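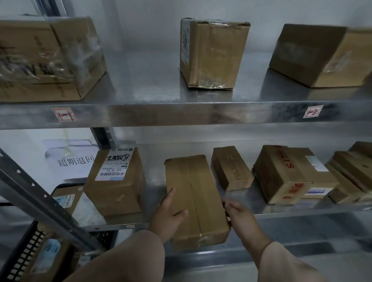

**Grostine Parcel Shelving, Smooth Steel Deck**

Grostine shelving is supplied by Lillov for parcel rooms, collection counters and small sorting areas where cartons of many sizes must be stored together and retrieved by hand. Each unit is delivered flat with its uprights, decks and fixings, and may be used alone or joined to a second unit at the side.

## Decks

The deck is a single sheet of steel with a smooth, silvery-gray surface. Taped cartons may be turned or drawn forward on it without catching on a seam. Parcels of unequal height, including tall and narrow ones, may stand side by side on the same tier.

Each deck is rated for 80 kg, evenly distributed. Heavy cartons should be placed on the lowest tier.

## Position labels

The front lip is deep enough to take an adhesive label and remains in view when the deck is full. Customers generally mark each position with a short handwritten code. Lillov supplies white labels with a red border in packs of 200 – these may be written on with any permanent marker and removed with warm water.

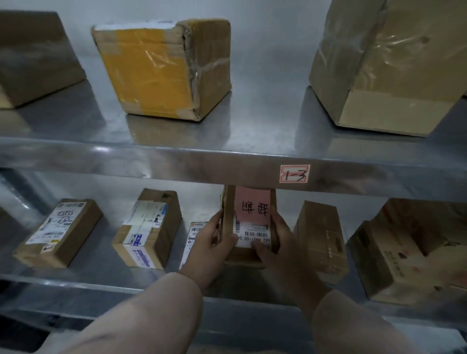

**Vilgot Viklund**
Product Manager, Storage Equipment, Lillov

The code on the front lip identifies the position, and the shipping label identifies the parcel. We recommend that the two be recorded together when a carton is put away. Where the depth of the deck allows, flat cartons should be laid with the shipping label facing up, so that it can be read without lifting the parcel.

## Specifications

| Item | Detail |
|---|---|
| Deck material | Steel, smooth finish |
| Deck width | 91 cm |
| Load per deck | 80 kg, evenly distributed |
| Tier adjustment | Steps of 12 cm |
| Position labels | Sold separately, pack of 200 |

## Care

Decks should be wiped with a soft, damp cloth and dried. Tape residue may be removed with a plastic scraper. Metal scrapers and abrasive pads will mark the surface and are not covered by the warranty.

## Ordering

Orders are accepted through the Clonham sales office. Replacement decks and fixings are available separately – please state the deck width when ordering. Units from the earlier Evangelista range use a different fixing and cannot be joined to Grostine uprights.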